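Looking after the kitchen cell

Our two-armed kitchen cell, which most of you know as Polari, went back into regular use in October after a spell on the bench. Several people have asked what was done to it and what they need to do differently, so this item covers the repair, the new set-up routine and the jobs that fall to whoever books the cell.

The trouble began with the microwave door. Polari would pull the door open without complaint in the morning and miss it by mid-afternoon, closing its fingers on air or catching the side of the release. Hưng Hoàng, who looks after the cell, went through the log and found 22 missed grasps over 1,089 door cycles. Nearly all of them were on the right arm. The left arm had a clean sheet apart from one stop caused by a cable tie left on the table.

He took the right gripper off at the wrist and found two things wrong. One finger joint had play in it, with a screw that had backed out far enough to let the segment rock. The wrist mounting had also shifted a little, so the whole gripper was sitting at a slight twist. Neither fault would matter much when picking up a mug. On a door release, where the fingertip has to land in a small recess, the two together were enough to spoil the job.

The joint was rebuilt with new screws and bushings from Hikimport. The finger pads were replaced on both grippers at the same time so that they would wear evenly. Hưng has marked the wrist flange and its mate with a scribed line, and if the two halves of the line don't meet, the arm should not be run.

With the gripper back on, the cell had to be taught the oven again. The door is swung fully open by hand and each arm is jogged slowly in from its own side until the positions can be saved. The left arm is saved with its fingers spread and the right arm with its fingers curled in towards the control panel. 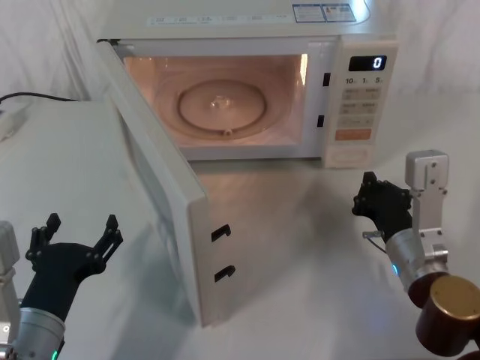
Both arms brought in towards the oven, with the door open and the turntable in place.

The new routine takes longer than the old one. Previously we saved one position for the door and worked everything else out from it. Now there are separate saved positions for the release, the door's free edge and the turntable. If the oven is bumped, all of them need to be checked. Please don't nudge it back by eye and carry on.

The latch hooks on the door also deserve a look before a long run. They are small, and a gripper that pushes the door shut off-centre will load one hook more than the other. Open the door, press each hook lightly with a finger and make sure it springs back. Look into the matching slots on the oven as well and clear out any crumbs. Test food is meant to stay covered, but some of it always gets out.

Finger joints are to be checked with the small driver every 100 door cycles. Snug is enough. Hưng has found a couple of heads already chewed from being done up too hard, and they are slow to drill out. Bushings will be changed at 3,000 cycles whether they feel worn or not. The count is kept on the sheet inside the cabinet door, and it only works if everyone writes down their cycles at the end of a session.

The backdrop behind the oven may be taken down for washing, but it should go back up on the same hooks. The table can be wiped with a damp cloth and a drop of dish soap. Do not use the orange cleaner from the workshop, as it leaves a film that makes the oven's feet slide.

We looked at replacing the grippers outright. Gumik quoted on a pair with sealed joints, and Hayashi offered a lighter model with a longer finger. Both would have meant new brackets and a full recalibration of the arms, and the rebuilt joint is holding well so far. The quotes are on file and we will look at them again when the bushings are due.

One job is still open. The right arm makes a faint tick when the wrist turns past its halfway point. It was there before the repair and has not got louder. If you hear it change, stop the arm, note what it was doing and tell Hưng before anyone starts it again.

Bookings for the cell are back to normal hours. Anyone who hasn't used it since the repair should allow an extra half hour for a walk through the new positions.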